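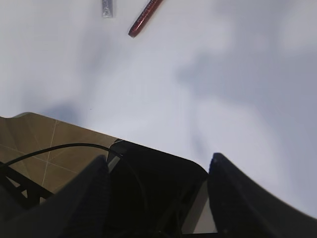 Didenko's comment on the draft of this talk was that descaling intervals should follow water hardness and leave the calendar out of it. Slide 2 is built on that comment.

Slide 2. Hardness at the Pruvard site: 29 grains per gallon at the inlet, 10 after the softener. Say the units out loud. The Flornden group works in ppm and will ask.

Slide 3. Scale on the heating element. Even a thin layer slows heat transfer, so the boiler runs longer for the same output. Do not quote a percentage here. Our meter was changed in the middle of the test.

Slide 4. Kokine method. Log gallons through the boiler, multiply by inlet hardness, descale at the set limit. Pause. Write the formula on the board if the room is slow.

Slide 5. Limits of the method. It ignores water temperature, and it assumes the softener is working. Check the salt level every 20 days and take a hardness reading after each refill.

Slide 6. Acid handling. Gloves, eye protection, open window. Add acid to water. Flush until the pH strip matches tap water.

Backup slide, only if asked: cost per 100 gallons, with and without softening.

Questions. Repeat each one for the back row before answering.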